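Notes on the folding table

The table in the back room was a desk until February. I bought it through Handine when the Gramcombe office cleared out, and it now does one job, which is laundry. The top is pale wood with a fine grain and a satin finish. It had 3 layers of old wax on it, which I took off with Zenico cleaner and a plastic scraper. I then sanded by hand and stopped at 3000 grit. That is finer than a work surface needs, but cotton no longer snags on it.

The cable hole near the far edge stays open. I considered a plug and decided against it, as small socks have not been a problem so far.
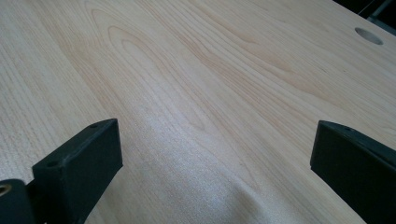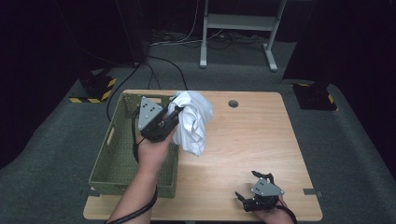
The tabletop by itself, then with the green basket and a white cloth.

The basket goes on the left with its long sides parallel to the side of the table. Its walls and base are perforated, so lint falls through and gets wiped up at the end. Whites come first, one piece at a time, and each is shaken out before folding. A full load last week was 64 pieces and took most of a Bach cello suite, with repeats. Towels still go on the bed. The table is too shallow for them.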